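March 19, 2024

I've had the Clovex cable tidy kit since before Christmas and I keep getting asked about it by people who've seen the back of my TV stand (yes, I show people the back of my TV stand now, this is who I've become). So I'm finally writing it up. I bought it with my own money from Stitari, it was on sale, and I've used nearly everything in the box at least once.

If you only want the short version: the fabric straps are great, the sticky clips are good if you're patient, the sleeve is fussy, and the labels are bad. I'd still buy it again.

## What you get

The box says 134 pieces, and that sounds like a ridiculous amount of stuff until you open it up and see that most of it is zip ties. There are fabric hook-and-loop straps in 2 lengths, a big bag of plastic ties, a bunch of stick-on cable clips, 4 sections of zip-up sleeve, and a sheet of those little flag labels you fold around a cord. It all comes in a cardboard tray with a lid that doesn't stay shut. I put a rubber band around mine on day one and it's still there.

No instructions apart from a drawing on the inside of the lid. You don't need any for the straps. You do need some for the sleeve, and I'll get to that.

## Where I started

My old system was a drawer. Everything went in the drawer: phone chargers, the long extension for the Christmas lights, speaker wire from an apartment I moved out of years ago, at least one thing for a camera I no longer own. Whenever I needed something I'd pull on the nearest plug and the whole drawer would come with it, like a fishing net.

I'd read plenty of advice on this and most of it says to buy storage first. Please don't! Get everything out onto a table and pull it apart before you spend a penny, because you have no idea what you own until it's loose. The long cords are always the worst. They loop through each other and then some skinny little wire sneaks in and ties the whole thing together, and you'll spend more time on that one than on all the rest.
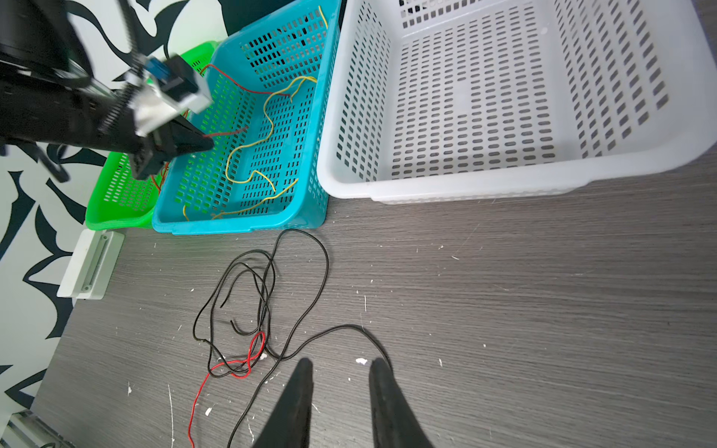
*Long black cable, thin red wire caught up in it.*

My trick, for what it's worth, is to never pull. Find one end and push it back through the loops, shaking the pile a bit as you go. If you tug, the loops close up and you've got a knot. Put on a podcast. Have a snack, wipe the table later.

## The straps

These are the reason to buy the kit. They're a soft fabric strap with a slot at one end, so you thread the tail through and it stays on the cord even when it's open. That sounds like a tiny thing but my old straps (a Grultden set, from Arabzadeh Hardware down the street) didn't have the slot, and they fell off every single time I unwrapped something. I was forever finding them stuck to socks.

The short ones are perfect for phone chargers and headphones. The long ones will go around a decent extension cord with room to spare. After a few months of opening and closing, the ones I use most have gone a little fuzzy on the soft side but they still grip fine. The one on my vacuum cord gets used constantly and I have no complaints at all.

One warning: they pick up lint like crazy. If you have a cat or a dog, you'll be picking hair out of them. A stiff toothbrush does it.

The other thing I'd say is don't wrap too tight. I used to wind my laptop charger around its own brick like I was trying to strangle it, and that's how I killed the last one, right where the cord meets the plug. Big lazy loops, strap in the middle, done.

## The sticky clips

Mixed feelings! They're small, they look neat, and they hold a charger at the edge of my nightstand so it doesn't slide down behind the bed, and for that alone I love them. But the first few I put up fell off within a day and I was ready to write a very grumpy review.

What fixed it was cleaning the surface with rubbing alcohol, pressing each clip down hard, and then leaving it alone overnight with nothing in it. Since I started doing that I've lost only one, and that one was on painted drywall, so I blame myself. They're not going to hold a heavy power cord. Phone and lamp cords only, I'd say.

They also don't move. Once you peel one off, the sticky part is finished, and there are no spares. So decide where you want it before you take the backing off (I did not, and there's now a shiny square on my desk that I'm pretending not to see).

## The zip-up sleeve

Okay so. The idea is lovely: you lay all the cords from the TV down the middle, zip it up, and now you've got one fat tidy cord. It looks fantastic when it's done. Getting there took me most of an evening and some language.

The zipper catches. It catches on the fabric, it catches on the thinner cords, and if you've got more than a handful in there it just won't close without a second pair of hands. I ended up strapping the cords together with the fabric straps first and zipping over that, and it went so much better that I think the drawing on the lid should say so.

And think hard before you zip it, because the day after I finished I bought a new streaming box and had to open the entire thing again. If you swap stuff around a lot, skip the sleeve and use straps.

## The labels

Nope. They smudge, they peel, and the adhesive leaves a gummy ring on the cord. Pen ink never dried properly on them. I used masking tape and a marker in the end and it works better for basically nothing.

## What the kit doesn't do

It doesn't give you anywhere to put the stuff. I know I said not to buy storage first, but sooner or later the neat little bundles have to live somewhere, and if they go back in the drawer loose you're going to be annoyed with yourself by June.

I'm a fan of cheap plastic mesh baskets, the kind with holes all over. Dust doesn't pile up in the corners so much, you can see what's inside without digging, and you can thread a strap through the holes if you want to hang a bundle off the side. Get them in different colors! I resisted this because I wanted everything to match, but a green one, a blue one and a pale gray one in a row is so much easier to live with. Your hand just learns where to go. And thin wires will still find a way to hang over the rim, so put a strap on those too, even when it feels silly.

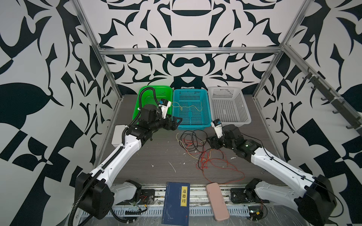 ## Is it worth the money?

For me, yes. I went back and worked out what I've used, and apart from the labels the only things left over are plastic zip ties, which I'll be handing out to relatives until I'm old. If the kit were all straps and clips and cost the same, I'd be even happier.

Stitari also sells the 133-piece version, and I spent far too long trying to find out which piece is missing. The listing doesn't say. It was a different price on the day I looked, higher, so I bought the bigger one and moved on with my life.

If you've just got a couple of chargers to deal with, don't bother with the full box, buy a roll of hook-and-loop and cut it to length. The kit makes sense if you've got a TV, a desk and a drawer all fighting you at once.

## Good and bad, quickly

- Straps: excellent, buy it for these
- Clips: good, clean the surface and wait overnight
- Sleeve: pretty, a pain to zip, strap the cords first
- Zip ties: fine, too many of them
- Labels: use masking tape
- Box: needs a rubber band

I'll add to this if the straps give out. The vacuum one will probably go first, so I'm keeping an eye on it.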